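手持ちグリッパー導入の予算の立て方:見積書を信じる前にやること

Lodov 設備メモ > 購入・予算

稟議の締切が5月にあるので、毎年この時期になると「ロボットの予算ってどう組むんですか」という質問が来ます。去年も同じことを書いた気がしますが、見積書の体裁が新しくなっただけで中身の怪しさは変わらないため、手順としてまとめ直しました。対象は、作業の手本データを集めるための手持ちグリッパーと、そのあとに買うことになる(と営業が言う)アーム一式です。溶接や搬送の設備を探している人にはあまり役に立ちません。

用意するもの

業者の見積書。表計算ソフト。実際に作業をする人の時間を少し。カタログは要りません。読むと金額の感覚がおかしくなるので、手順5まで引き出しに入れておいてください。

手順1 作業を一行で書く

「卓上の白い樹脂容器をつかんで隣の箱に移す」くらいの粒度で書きます。「物流工程の高度化」と書いた時点で、見積もりは業者の言い値になります。一行で書けない場合、買う段階に来ていないと思ったほうがいいです。私は書けないまま発注した部署を見ました。機械は今も棚にあります。

書けたら、その作業で扱う物の一番大きいものと一番薄いものを机に並べます。爪の開き幅で入らない物があれば、その機種は候補から外してください。営業は「爪を替えれば対応できます」と言うでしょう。替えの爪の値段を、その場で紙に書いてもらいます。書いてくれないなら、値段はまだ無いのです。

手順2 上限を先に決める

見積もりを取る前に上限を書いておきます。うちの場合は最大300万円でした。Dodportから来た最初の見積もりは583万円で、そこにはアーム本体、架台、ソフトの年間契約、それに「導入支援」という一行が入っていました。導入支援の内訳を聞いたところ、返事は訪問の日程調整のことだったようです。ようです、と書くのは、最後まではっきりした答えをもらえなかったからです。

上限を超えた見積もりを前にして、やってはいけないのが項目ごとの値切り交渉です。値引きは必ず出てきますし、出てくると得をした気になります。先に項目を消してください。うちはアームと架台を丸ごと消し、手持ちグリッパーとデータの保存先だけを残しました。アームが要るかどうかは、データを見てから決めればいい話です。

手順3 人件費を別の列に立てる

見積書に一番載っていないのが、自分たちの時間です。届いた日から使える、という説明は信用しないこと。うちでは、使い方の習得、位置合わせ、失敗したデータの仕分けに、最初の月だけで83時間かかりました。この時間は誰の予算でもないので、放っておくと「無料」として計算されます。

列の名前は「社内工数」で十分です。時間単価は経理に聞けば出ます。嫌な顔をされたら、とりあえず高めに置いておきましょう。低めに置いて後から直した表を、私は見たことがありません。

手順4 消耗品の行を作る

カタログの「メンテナンスフリー」は、買う側の言葉に直すと「交換時期を書いていない」です。少なくとも次の行は自分で足します。

爪(左右そろいで)
爪の内側に貼る薄い当て材
ねじ類
軸まわりのブッシュ
手に持つ部分のカバー
記録用のストレージ

単価がわからない行も、空欄のまま残します。空欄が並んだ表を業者に送り返すと、先方の本気度がだいたいわかります。Quintelaの担当だったReijo Heinonenさんは、木曜の夕方に送った空欄を翌朝にはほとんど埋めてきて、埋まらなかった行には「当社では供給していません」と書いてありました。こういう返事なら予算が組めます。製品が優れているかどうかはまた別の問題で、そこはまだ疑っています。

手順5 保証の文言を読む

ここでカタログと契約書を出します。見るのは保証期間の長さより、何が除外されているかです。うちに来た契約書は期間9か月、除外は「接触により摩耗する部位」でした。物をつかむ道具で、接触する部位を除外して何が残るのか、私にはよくわかりません。

除外の文言を見つけたら、手順4の表に戻り、該当する行に印をつけます。印のついた行は全額自費です。業者が口頭で「そこは柔軟に対応します」と言った場合も、印は消さないでください。担当者は異動します。

手順6 使えなかった場合の金額を書く

たいていの予算書には、うまくいった場合しか書いてありません。途中でやめたときにいくら失うかを、一行だけ足します。ソフトの年間契約は月割りで返ってくるのか。専用の架台は他の用途に回せるのか。集めたデータは、契約が切れたあとも自分たちで開ける形式で残るのか。最後の点は特に確認してください。Tastexの管理ソフトを試したときは、書き出しの機能が上位契約にしか付いておらず、危うく自分たちのデータを買い戻すところでした。

手順7 稟議に出す前の見直し

合計額を見て「意外と安い」と感じたら、どこかの行が抜けています。社内工数の列を隠していないか、税の扱いが行ごとに違っていないか、送料が初回分しか入っていないか、を順に見ます。他社の導入事例は添付しなくて構いません。事例の会社が今も使っているかどうかは、事例集には載らないものです。

効果の欄には、削減できる人数を書かないほうが無難です。データを集める段階では人は減りません。むしろ増えます。「次の購入判断に必要な材料を得る」と書いて、それで通らないなら、通らない程度の必要性だったということでしょう。
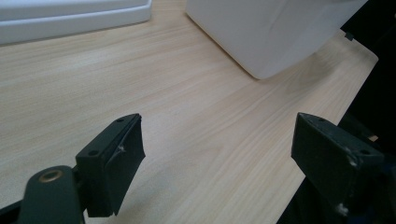 交換部品の予算は、初年度の分から取っておくべきです。「まだ新しいから来年でいい」という意見は社内で必ず出ますし、私も最初はそちらに傾いていました。考えを変えたのは、爪を近くで見るようになってからです。右の爪には白っぽい擦れと欠けた箇所があり、左も内側の面に薄い傷が見えます。この程度で把持に影響が出るのかどうか、私には判断できませんし、業者の「問題ありません」も根拠を見るまでは保留にしています。ただ、傷が付く部位だということは写真があれば稟議で説明できます。爪の上面にはそれぞれ小さなねじ穴が二つあるので、見積もりを頼むときは爪とねじの行を分けて、それぞれ単価を書いてもらってください。「一式」で返ってきたら、書き直しを頼みます。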